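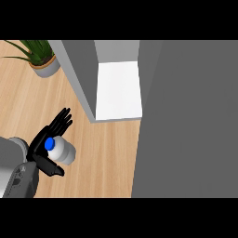
*Simulated room in Gretel: bottle in hand, open floor between it and the wall.*

## Tips for planning a carry in a simulated room

Most bad runs in Gretel start with the room file. Check that first and leave the planner settings alone until you have.

- **Give the held object its own collision shape.** Once the hand closes on a bottle, attach the bottle to the hand in the planner. Otherwise the path is worked out for the fingers only and the end of the bottle goes through walls.
- **Use a plain cylinder.** Ribs and ridges look nice but slow the checks down. Keep the detailed mesh for display.
- **Pad corners more than flat walls.** I use 60 mm on a column and half that on a long wall.
- **Box in the plants.** Thin leaves are a nuisance as collision meshes. One upright box, a bit wider than the pot, does the job.
- **Cap the planning time.** 3 seconds is plenty in a room with this much clear floor. If it fails, move the start pose before you raise the limit.
- **Check the wrist.** A path can be clear of everything and still tip the bottle over. Add an orientation limit if there's meant to be anything in it.

### Cameras and lighting

Plain grey walls give depth matching very little to work with. Put a texture on them for perception tests – the Fenico pack has a decent brick – and take it off again for planning, where it makes no difference.

Fix the random seed while you're changing things. Mine is 7. Save the seed in the same folder as the room file, or you'll never get the same run twice.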